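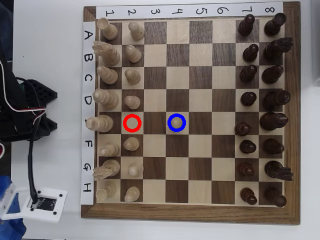 Jeu d'échecs Nasus, plateau et pièces en bois

Échiquier à cadre foncé, cases claires et brunes, trente-deux pièces tournées
Référence : NASUS 16
Vendu par la maison Khoury, jeux de table et jeux de patience
Disponible, expédié sous 6 jours ouvrés

Présentation

Le Nasus est un jeu d'échecs pour les gens qui jouent aux échecs. La précision paraît idiote, mais une bonne partie de la production mondiale s'adresse à ceux qui possèdent une table basse et veulent quelque chose dessus. Vous ne trouverez donc chez nous ni croisés contre sarrasins, ni cavaliers en résine translucide, ni roi surmonté d'une bille chromée. Un fou ressemble à un fou, une tour à une tour, et votre beau-frère n'aura plus l'excuse d'avoir confondu les deux.

Le plateau alterne des cases claires, ton érable, et des cases foncées, ton noyer, dans un cadre assorti aux secondes. Les Blancs sont en bois pâle, d'un beige où le fil se devine, les Noirs en bois brun foncé. Entre les deux camps, le contraste reste franc même à l'heure où l'on ferait mieux d'aller se coucher.

Les pièces

Seize par camp, selon l'usage. Profils tournés, arrondis, sans arêtes qui accrochent la manche. Les cavaliers sont sculptés, crinière comprise ; ce sont eux qui demandent le plus de travail à l'atelier et ce sont eux, bien entendu, que l'on échange le plus volontiers contre un fou dès le sixième coup.

Le roi est grand. Nous le signalons parce que trois clients nous l'ont écrit, dont un sur un ton de reproche. Posé de travers sur sa case et couché un peu vers le bord, il n'hésite pas à déborder sur le cadre. Remettez-le au centre et tout rentre dans l'ordre, au moins jusqu'au roque.

Les dessous sont garnis de feutrine collée. Une feutrine de rechange est glissée dans la boîte, pour le jour où l'une d'elles partira avec le chien. 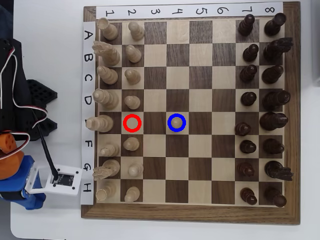
Le pion du roi de deux cases, donc, comme à peu près tout le monde. Afaf Nseir, qui rédige nos livrets, a voulu commencer le sien par 1. c4, par principe. On lui a fait valoir que le livret s'adresse aux débutants et qu'il fallait bien leur laisser une chance d'aimer le jeu. La première leçon s'ouvre en conséquence sur e4, la deuxième explique pourquoi vous auriez dû roquer plus tôt, et 1. c4 attend son heure en page 16 — avec un paragraphe nettement plus long que les autres.

Les bandes de coordonnées

Le plateau n'a pas de coordonnées gravées. C'est un choix, et il nous vaut du courrier. Les joueurs confirmés n'en veulent pas, les clubs en réclament, les parents changent d'avis en cours de route. Nous proposons donc des bandes de papier blanc à part, une pour les chiffres de 1 à 8, une pour les lettres de A à H, dans un caractère qui imite l'écriture à la main. Elles se placent le long du cadre et s'enlèvent quand vous estimez savoir où se trouve f7.

Un mot sur l'orientation : les lettres désignent les colonnes et se lisent devant le joueur qui a les Blancs, les chiffres montent vers les Noirs. Si vous regardez l'échiquier depuis le côté, comme le font les spectateurs et les conseilleurs, tout vous paraîtra couché. Changez de chaise.

Pour vérifier le montage, la case en bas à droite de chaque joueur doit être claire. Un nombre déraisonnable de films primés n'a pas respecté cette règle.

Avec quelle table

N'importe laquelle, pourvu qu'elle soit plane. Un plateau blanc et mat fait ressortir le cadre foncé et ne renvoie pas la lampe dans les yeux. Le verre, nous le déconseillons : l'échiquier y glisse au moment des fins de partie disputées, et les témoignages divergent toujours sur l'emplacement de la tour. Prévoyez de la place sur les côtés pour les pièces prises, et davantage du côté de celui qui joue le gambit du roi. 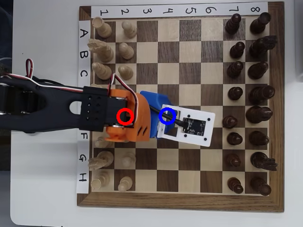
Pour les leçons et les analyses, nous conseillons de garder les pièces au large dans leurs cases et de les recentrer entre deux exercices. Un pion qui empiète sur la case voisine ne gêne guère celui qui l'a posé ; son adversaire, lui, y verra une intention.

Entretien

Un chiffon doux et sec. Pas de produit pour vitres, pas d'huile d'olive, quoi qu'en dise votre oncle. Tenez le jeu loin des radiateurs et ne le laissez pas en août sur la plage arrière d'une voiture, où le bois prend des libertés avec la géométrie. Une tache de café récente s'éponge. Une tache ancienne se raconte.

Contenu de la boîte

Un plateau en bois
Seize pièces claires, seize pièces foncées
Une planche de feutrine de rechange
Le livret d'Afaf Nseir
Un sac en toile pour les pièces

En option : bandes de coordonnées en papier, vendues par lot de 6 paires ; bloc de 100 feuilles de partie Harolico, où l'on peut consigner ses défaites proprement.

Questions reçues

Le jeu convient-il à un enfant ?
Oui, dès qu'il a cessé de mettre les pions dans la bouche. Pour plus petit, le modèle Hudora, plus trapu, encaisse mieux les désaccords.

Peut-on commander une pièce seule ?
Oui, toutes, sauf les cavaliers, qui partent par paires. Nizar Nasrallah, à l'atelier, tient à les assortir et nous avons renoncé à en discuter.

Et une deuxième dame, pour la promotion ?
En supplément. La tour renversée fait aussi l'affaire dans les cuisines, mais aucun arbitre ne vous suivra.

Combien en fabriquez-vous ?
Environ 600 par an. Un peu moins les années où Nizar part en vacances.

Livraison et retours

Carton double, pièces calées dans leur sac, plateau emballé à part. Les retours sont acceptés tant que le jeu est complet et sans trace de partie acharnée. Une défaite ne constitue pas un défaut de conformité. Pour une pièce manquante, écrivez-nous en indiquant sa couleur et la référence du jeu, après avoir regardé sous le canapé.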